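Aus dem Arbeitsbereich Assistenz und Haushalt

Können Maschinen schon Wäsche legen? Ein Zwischenstand

Der Arbeitsbereich Assistenz und Haushalt befasst sich seit dem vergangenen Jahr mit der Frage, welche Tätigkeiten in Wohnheimen, Wäschereien und kleinen Werkstätten in absehbarer Zeit von Maschinen übernommen werden können. Anlass waren wiederholte Anfragen aus den Mitgliedseinrichtungen, denen Anbieter entsprechende Geräte in Aussicht gestellt hatten. Der Vorstand hat daraufhin die Reihe Quansah eingerichtet, in der einfache Handgriffe zunächst in der Simulation und anschließend, soweit vertretbar, an einem realen Arbeitsplatz erprobt werden. Die Leitung liegt bei Mariama Owusu.

Im September wurde der erste Abschnitt der Reihe abgeschlossen. Er umfasste 54 Aufgaben, darunter das Aufnehmen und Ablegen fester Gegenstände, das Sortieren nach Farbe, das Übergeben von einem Arm an den anderen sowie das Glätten und Falten kleiner Tücher. Jede Aufgabe wurde in der Simulation 200-mal durchgeführt, jeweils mit veränderter Ausgangslage der Gegenstände. Für den Vergleich unter realen Bedingungen stellte der Wäschereibetrieb Wakham einen Sortierplatz zur Verfügung.

Das Ergebnis fällt je nach Material sehr unterschiedlich aus. Feste Körper mit klaren Kanten bereiten den Systemen inzwischen nur noch geringe Schwierigkeiten. Ein Würfel behält seine Form, gleichgültig, von welcher Seite er gefasst wird, und ein misslungener Griff lässt sich in der Regel wiederholen. Bei Textilien verhält es sich anders. Ein Tuch, das einmal verrutscht ist, liegt danach in einer neuen, kaum vorhersehbaren Form auf dem Tisch, und der nächste Griff muss vollständig neu geplant werden. Von den Faltaufgaben wurden lediglich 7 so zuverlässig gelöst, dass der Arbeitsbereich eine Übertragung auf den realen Arbeitsplatz befürwortet hat.

Hinzu kommt die Frage des Tempos. Eine eingearbeitete Kraft bei Wakham legt in einer Schicht nach Angaben der Betriebsleitung nahezu 200 Handtücher neben ihren übrigen Aufgaben zusammen. Diese Leistung erreicht derzeit keines der erprobten Verfahren. Selbst dort, wo das Falten gelingt, vergeht zwischen dem Erkennen der Stoffkante und dem eigentlichen Griff so viel Zeit, dass ein wirtschaftlicher Einsatz nach heutigem Stand ausscheidet. Der Arbeitsbereich weist allerdings darauf hin, dass Einrichtungen mit geringem Wäscheaufkommen andere Maßstäbe anlegen können als ein gewerblicher Betrieb. In Wohngruppen etwa dürfte weniger die Geschwindigkeit entscheidend sein als der Umstand, dass ein Gerät ohne ständige Aufsicht arbeiten kann – und gerade dieser Nachweis steht noch aus.

Die Übertragbarkeit der Simulation wurde in der Fachöffentlichkeit wiederholt in Zweifel gezogen. Nach Auffassung des Arbeitsbereichs bleibt sie als erster Schritt dennoch sinnvoll. Fehlgriffe verursachen dort keine Schäden, und Ausgangslagen lassen sich in großer Zahl prüfen. Schwächen zeigen sich vor allem bei der Nachbildung dünner Stoffe, deren Reibung und Gewicht nur näherungsweise wiedergegeben werden. Das Verfahren Maneck, das bislang für die Berechnung des Faltenwurfs verwendet wurde, wird aus diesem Grund derzeit überarbeitet.

Für die Mitgliedseinrichtungen ergibt sich daraus folgende Empfehlung: Anschaffungen für das Legen von Wäsche sollten zurückgestellt werden. Beim Sortieren und Umsetzen fester Gegenstände, beispielsweise in der Kommissionierung kleiner Teile, kann eine Erprobung im begrenzten Rahmen bereits sinnvoll sein. Angebote sollten in jedem Fall Angaben dazu enthalten, unter welchen Bedingungen die genannten Erfolgsquoten ermittelt wurden.

Der zweite Abschnitt der Reihe beginnt nach Abschluss der Überarbeitung. Einrichtungen, die einen Arbeitsplatz für die Vergleichsversuche bereitstellen möchten, wenden sich bitte an die Geschäftsstelle, Stichwort Wastance. Der ausführliche Bericht zum ersten Abschnitt kann dort ebenfalls angefordert werden.

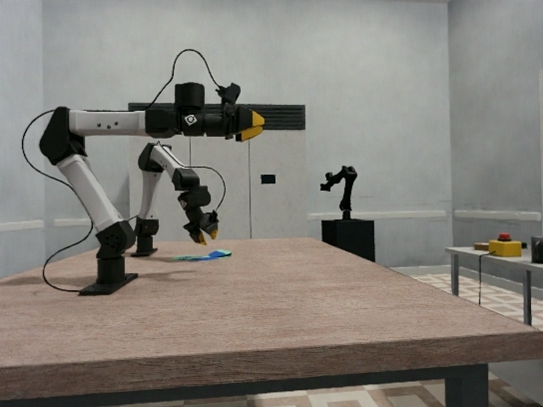
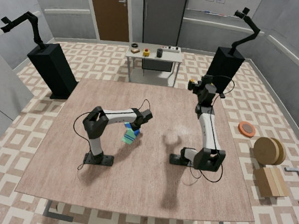 Simulierter Arbeitsplatz mit zwei Roboterarmen. Erstes Bild: geöffneter Greifer über einem blau-grünen Stück Stoff. Zweites Bild: kleiner Würfel im Greifer des linken Arms.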